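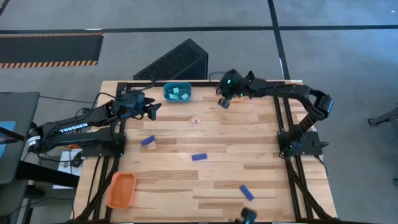

Towns should stop selling off their school workshops

The Vutdale school board will vote in February on whether to close the high school wood shop and lease the space. I think it should vote no, and I say that as someone who has complained about the shop's budget more than once.

The shop opened in 1977. At its peak it had 12 benches and a waiting list. Enrollment has dropped, the dust collector needs replacing, and insurance costs more every year. Those are real problems. The board is right to talk about them in public.

But the savings are small. Meinir Harries, who sits on the board, put the lease income next to the cost of busing students to the vocational center in Omolau. After fuel and driver pay, there is very little left. The bus ride also takes most of a class period each way, so students would have to drop another course to make it work.

There is a second cost that does not show up in the budget. A teenager who has measured a board wrong and had to start over has learned something about planning that is hard to get from a worksheet. Most of them will never build furniture for a living. Most will never write a sonnet for a living either — we still teach poetry, and we should.

Demyd Fedoruk wrote in this paper that parents can teach these skills at home. Some can. Many rent apartments with no garage and own a screwdriver and a hammer. The school is the only place their kids will ever use a band saw with an adult watching.

The board should fix the dust collector, open the shop to evening adult classes for a fee, and look at the numbers again in 3 years. Once the machines are sold, the town will not buy them back.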